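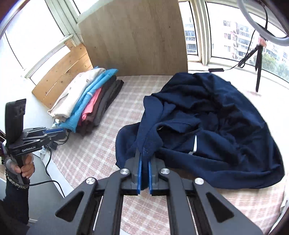 Stestarow develops training methods for two-handed manipulation of clothing and other soft goods. Our work covers the full path from human demonstration to a policy running on a pair of robot arms. Demonstrations are recorded with hand-held grippers, one per hand, in ordinary furnished rooms. The operator works on whatever surface the room provides, often a bed, where a rumpled navy garment gives the finger pads a fold to pinch while finished pieces sit stacked at the other end. Garments of this type account for most of our current training set, along with towels and bed linen.

Background

The company was started by Nilton Salazar in Atdale, in a rented unit that still serves as our test lab. The original project dealt with sorting rigid parts. Cloth was added as a side study and took over the schedule within a year. A shirt dropped twice from the same height does not land in the same shape, and the pose estimators we used for rigid parts had nothing stable to fit. We stopped estimating garment pose and began learning grasp points directly from demonstrated pinches.

The Espinoza method

Our main published method is known in-house as Espinoza. It splits each recorded episode at the moments when either gripper closes or opens. Each segment is stored with the wrist view at closure, the path of both hands relative to each other, and the jaw width. The policy is trained on segments instead of full episodes. At run time it selects a pinch, executes the segment, and looks again before choosing the next one.

Relative hand paths matter more than absolute ones in this setup. A recording made on a soft mattress and a recording made on a hard table differ in surface height and in how far the jaws sink before contact, but the distance between the hands during a stretch or a fold is close to the same. Training on that distance let us drop the calibration step that used to precede each recording session.

Results

In our January evaluation, the policy was run on garments left out of training, in 4 rooms it had not seen. Sleeve folds and hem folds transferred without retraining. Hooded garments remain the weak case. The hood hides the neckline, and drawstrings are sometimes taken for an edge, which leads to a closure with no cloth between the pads. We log these closures separately and use them as negative samples.

Trondero

Trondero is our data tool. It aligns the left and right recordings, checks for dropped frames, and marks segments where the jaws slipped. Two reviewers look at every marked segment before it is kept or discarded. Partner labs can run it on their own recordings.

Working with us

We take on 3 outside projects a year, mostly in laundry handling and garment returns. Inquiries should state the garment types, the work surface, and the arm model in use. Visits to the Atdale lab are by appointment.

Page last revised 2023-10-21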